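Workshop > Print and paper > Notebook

November 12, 2020

Good day on the Livgate portfolio, possibly the best since we started. The whole set has to hang at Flomside in February, so I want all the printing done before the Christmas break and the framing left for January.

Plate four first. The new aquatint ground has given me the soft grey I was after all through the summer! Two bites only this time, the sky stopped out after the first, and the tone rolls down into the harbour wall without that hard line we kept getting. I wiped the first proof too clean and lost the lower left. Second one I left a thin film of ink on and finished with the side of the hand, and it came up beautifully – deep at the bottom, almost nothing at the top. Pinned on the wall by the sink if anyone wants a look before it goes in the drawer.

Paper: Zirdale have sent the heavier cream sheet we asked for. I tore down 50 this morning. It wants a longer soak than the old stock, 30 minutes in the tray and then between blotters under the board. Anything less and the fine lines in the rigging go broken and dusty. Pressure down a touch on the big press to suit. I've chalked the setting on the side of the bed, please don't rub it off.
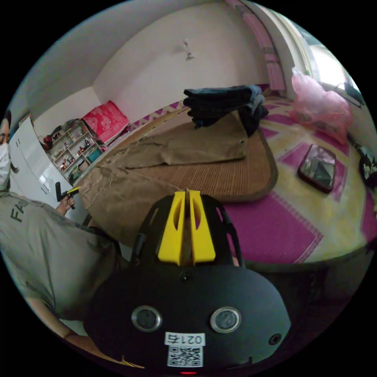
Gripper 0217, label and code.

Ink next. Tried the Egan black neat and then with a little burnt umber in it, and the warm mix wins by a mile on the cream. It takes the chill off the aquatint and the drypoint burr looks like velvet. Mixed enough for plates four and five, it's in the jar with the waxed lid. Plate six is the night one and I think that should stay cold, but I'd like to see both side by side before deciding.

Edition size is still 10, plus two proofs for us. I know we talked about going higher. The burr on plate two won't stand it though, it was already softening by the eighth pull, and I'd much sooner have a small edition where every sheet sings.

Flomside have measured the long wall again and it comes to 575 cm clear between the door and the pillar. With six prints in a single row that gives us lovely wide gaps, so I've dropped the idea of double hanging. They'd like the titles on the wall in pencil, which I love – must practise my lettering.

Still to do:
bevel the edges on plate five, they cut the blanket last time
fresh tarlatan
ask Zirdale if they can do the same cream for the title page
flatten Tuesday's proofs, change the blotters again tonight

Plate five goes in the acid first thing tomorrow. Can't wait.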